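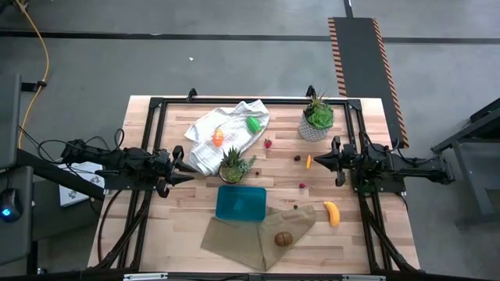 Stulluvis Tabletop Set

README, third revision, October

Stulluvis is a collection of short recordings of small things on a wooden table: play food, potted plants, cloths and some kitchen items. The subject is ordinary table work. Food is sorted, a plant is moved to one side, a cloth is pulled straight or folded. This file explains which objects we used, how the table was arranged and how the labels are written. Please read the part about labels before you train anything, as two of the words are used in a narrow sense.

Size

The set has 4,000 recordings in 30 arrangements. An arrangement is one choice of objects together with a starting layout. There are 74 different objects in the object list. The recordings were made in 2 rooms, named Nurnik and Okum in the folder names. The names have no meaning; they were the names of the rooms already.

Objects

Play food. Fruits and vegetables in strong colors: orange, green, red, yellow. The strawberry is the smallest whole fruit. The green ridged vegetable is called "pepper" in all labels, although one of our labelers wrote "cucumber" during the first weeks. We corrected these by hand, but if you find one that we missed, please tell us.

Vegetable pieces. Small pieces are separate objects and have their own entries. A piece is never labeled with the name of the whole vegetable.

Plants. Small succulent arrangements in round pots, in two sizes. The smaller ones are meant to be moved. The larger ones mostly stay near a corner and serve as an obstacle. In the labels they are "plant_small" and "plant_large". Leaves hang over the rim of some pots, so the outline of a plant is wider than its pot. Our masks include the leaves.

Cloths. Kitchen cloths, mostly white with thin lines. The cloth was not ironed and was not laid the same way each time. We dropped it and left it as it fell. For this reason the folds are different in every recording, and you should not expect a flat rectangle.

Kitchen items. Bowls, spoons and a cutting board. These appear only in the arrangements of the Okum folder.

The table

The top is a light wooden butcher block with seams between the planks. The seams are useful if you want to check the alignment of the view, but some edge detectors take them for object borders. A lighter version of the masks, without the seam errors, is in the folder masks_clean.

Arrangement rules

Each arrangement has a text file with the starting layout in plain words, for example "pepper on cloth, strawberry beside cloth". The words have these meanings:

"on cloth": the object rests on the cloth with more than half of its base.
"beside cloth": the object touches the wood only, within one hand width of the cloth.
"near": within one hand width of the named object.
"far": everything else.

We did not measure in centimeters for the starting layout. Small differences between two recordings of the same arrangement are normal and intended.

Labels

Labels are in lower case, in English, one line for each step. "Tidy" means only that the loose food is brought to one place. It does not mean that the cloth is folded. "Clear" means that the wood is free of all objects except the large plant. Many readers understood these two words in the other direction, so we repeat it here.

Known problems

Red objects look darker in the evening recordings from Nurnik.
The small pot and the large pot were exchanged in the list of one arrangement. The recordings are correct and the list is wrong. It will be repaired in the next revision.
When the strawberry is under a fold of the cloth, it has no mask, even if its shape can be guessed.
Some orange pieces are confused with each other in the automatic masks.

Companion set

Jalali is a smaller set with the same play food but without plants and cloth. The object names are the same, so both sets can be loaded together. The arrangement numbers overlap, therefore please keep the folder name in front of the number.

Corrections

Write the folder name, the arrangement number and the line of the label, and say what you would put there. We collect the corrections and apply them together with the next revision.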